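Environmental Claims Paralegal
Fludus Legal, Land and Water Group
Full time, two-year contract

Fludus Legal represents towns, counties, farm owners and fishing businesses in claims over polluted land and water. We are hiring a paralegal to join the team working on the Trummer pipeline case, which covers 417 households and small businesses downstream of a fuel leak. The case is in the document exchange stage and is expected to go to trial in June of next year.

You will report to Tanvir Debnath, senior case manager. The team has 17 people, including attorneys, paralegals and two staff scientists who read the lab results and explain them to the rest of us.

What the work involves

Most of the first six months will be spent on claimant files. Each file holds an intake form, proof of ownership or lease, income records, well test results and photographs of the property. You will check that files are complete, call claimants when something is missing, and enter the details in Sanar, our case database. Training on Sanar takes a week and is paid.

You will also help with records turned over by the other side. These include inspection logs, repair orders, shift reports and email. A lot of it is scanned and poorly labeled, and some of the older logs are handwritten.
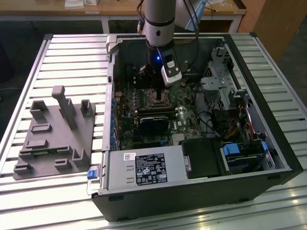 Open desktop tower on a slatted worktable, with a robot arm above the motherboard.

Other regular duties:
Preparing exhibit lists and binders for depositions
Keeping the filing calendar up to date and warning attorneys of deadlines
Drafting simple letters and notices to claimants
Arranging travel for witnesses
Going to community meetings, usually in the evening, one or two a month

What we are looking for

A paralegal certificate, or two years of work in a law office, court clerk's office or government records office. Experience with injury, property damage or environmental claims is useful but not required. You should be comfortable on the phone with people who have lost income and may be upset or tired of waiting. You should write clearly and be careful with dates and numbers.

Spanish is a plus. A driver's license is required, as some claimants live a long way from a bus line and prefer to sign papers at home.

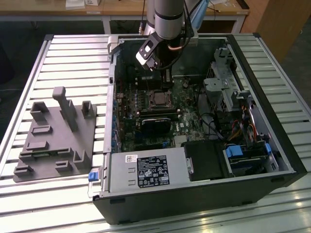

A green motherboard and bare CPU socket inside the open case.

Applicants must tell us about any past work for a pipeline operator, a cleanup contractor or Devex, the company named in the suit. Past work of this kind does not rule you out, but we have to run a conflict check before we make an offer.

Pay and hours

Hours are 9 to 5:30 with an hour for lunch. Expect longer days in the month before trial. Overtime is paid at time and a half. The hourly rate depends on experience and will be given to everyone invited to interview. We offer health and dental coverage from the first day, 17 days of paid leave and a retirement plan with a match after one year. Two days a week can be worked from home once training is finished.
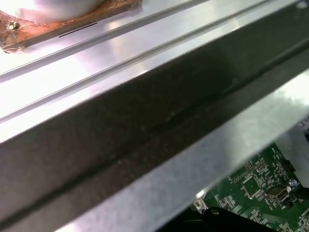
Close view of a copper-colored plate on a reflective metal panel.

How to apply

Send a resume, a one-page cover letter and the names of two references to Hakim Halim in the hiring office. Put "Land and Water paralegal" in the subject line. Please do not send writing samples at this stage. Those who are interviewed will be given a short file review exercise, which takes 45 minutes.

Applications close on 10th November. Interviews will be held at our office or by video, and we will reply to everyone who applies. If you need an accommodation for the interview or the exercise, tell us when you apply.

Fludus Legal is an equal opportunity employer.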